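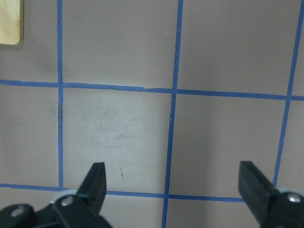
Deductible Credit After a Mid-Year Change of Group Health Plan

Project report, Health Finance course
2022-05-08

1. Problem

Most small-group health plans in the United States count the deductible over a calendar year. The count starts again in January. An employer, however, can usually move its group to a new insurer at the renewal month, which may fall at any point in the year. An employee who has already paid part of a deductible under the old plan may then have to start again at zero under the new one.

Some insurers apply a deductible credit to newly enrolled groups. Amounts the member paid toward the old deductible in the same calendar year are counted toward the new deductible. The credit is a contract term, so it has to be checked before the group moves. This report compares how such a term is worded in a set of model contracts and what the wording means for a member's costs.

2. Material

We worked with 9 model contracts written for the course under four insurer names: Esex, Wanetti, Pesonen and Prudine. Each contract has a summary of benefits, a full policy text and a group application. We read all three parts, as the credit was often missing from the summary.

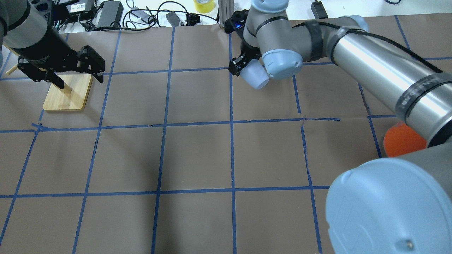
Fig. 1. Tabletop grid, blue tape on brown paper.

3. Method

For each contract we recorded whether a credit exists, which payments count, what proof is accepted, and how long the member has to send it in. We then applied the terms to one test case. The member has paid $700 toward the old in-network deductible when the group moves. The new plan has a deductible of $2000. No claims are pending on the transfer date.

4. Results

The Esex and Pesonen contracts credit the full $700 if the member sends an explanation of benefits from the old insurer. Wanetti gives the same credit but only to members enrolled on the first day of the group contract. A person hired later gets nothing, even with proof. Prudine gives no deductible credit, and the member must meet the full $2000.

In 5 of the contracts, pharmacy payments are excluded from the credit. None of the contracts carries over the out-of-pocket maximum unless the group application asks for it on a separate line.

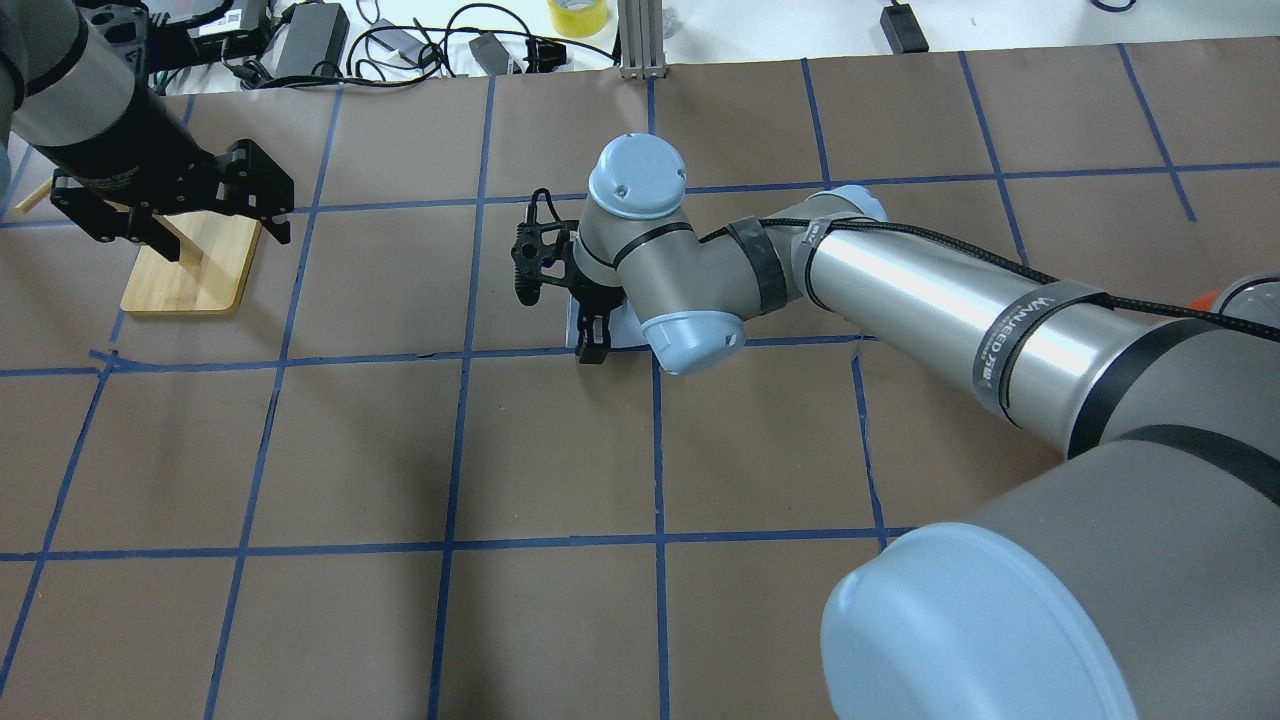 5 min read

5. Discussion

The premium comparison normally shown to an employer leaves the credit out. A plan with a slightly lower premium can cost a member more in the year of the move if that member has already had large claims. The effect ends when the next plan year begins.

The test case has limits. It covers one member with in-network claims only. Family deductibles were not modeled, and neither were late claims that the old insurer reprocesses after the transfer. A health savings account balance is not affected by the move, so it was left out.

6. Further work

The same table should be filled in for family coverage, with embedded and non-embedded deductibles kept apart. The wording on accepted proof also needs a second reading, as two of the Pesonen contracts use the term "statement" without defining it.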